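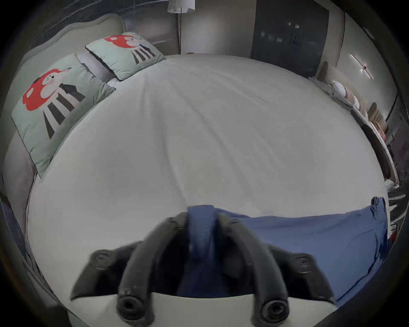
Notebook, corrections project
Jul 30, 2022

Alignment finished overnight and I am so happy with it. We now have 1,677 paired passages, original interview on the left, published translation on the right, and the pairs mostly hold up when I scroll through them. The Nidham interviews came out cleanest. Their web archive keeps every version of a page, with the old text still there under the new one, so you can watch a sentence change between the morning and the evening (I spent far too long just doing that).

Started with the pile I care about most, the pieces where a politician's office later put out a statement saying the paper got it wrong. We have 343 passages that a statement complains about by name or by quoting them. Many more get swept up in "numerous errors" with no list attached, and I have put those in a separate file called vague. Don't merge it back in yet, please.

First look at the complaints:

Most aren't about wrong words at all! They're about missing ones. The speaker says "if parliament agrees, and only then, we would consider it" and the translation has "we would consider it." Every word in the printed version was said. I had expected a lot more plain mistranslation.

Headlines get complained about more than body text, and the headline is often the one line that was never in the interview. Need a column for this. Adding "headline Y/N" on Monday.

The party statements are translated too, and some of those translations drop things as well. One statement objects to three sentences in the original and only two in the English. Which one do we code from? My vote is the original, always, with a note.

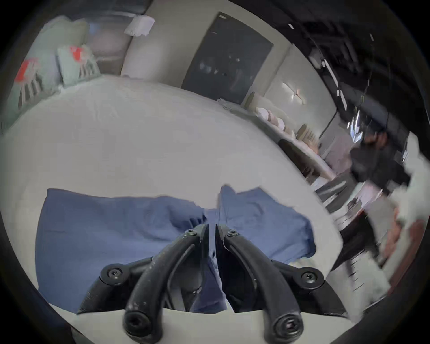
Marta Ellwood
Research Assistant, Political Texts Group

Coding test. Pulled 200 pairs at random and did them by hand with the draft sheet. Codes so far: D dropped condition, T tense or mood changed, A wrong person quoted, H headline only, X can't tell. X is too big. Half of my Xs are really T, where "would" became "will" and I lost my nerve. Rewrote the T rule so that any shift from "might" or "would" to "will" counts, even if the context makes it look harmless. Redid the first page with the new rule and it felt much better.

The Cáceres batch is odd and I love it. They ran their interviews as question and reply in Spanish, but the English versions are turned into running prose, so the interviewer's words end up in the politician's mouth. "Would you call it a failure?" "Perhaps." becomes "he called it perhaps a failure." That's A and T at once. Sheet only allows one code. Allow two?

Jevuvstead: still only scans, and the second column is skewed on nearly every page. Text recognition reads "not" as "hot" often enough to scare me, given what we're measuring. Check every negative by eye.

Cut anything over 1,000 words from the pairing script, it chokes and then matches the rest of the file one line off. Splitting at paragraph breaks works fine.

For August:
- second coder on the same 200, blind to mine
- Grarkanano papers, if the library answers
- ask whether silent edits count as corrections (I think yes, but date them separately)
- back up the vague file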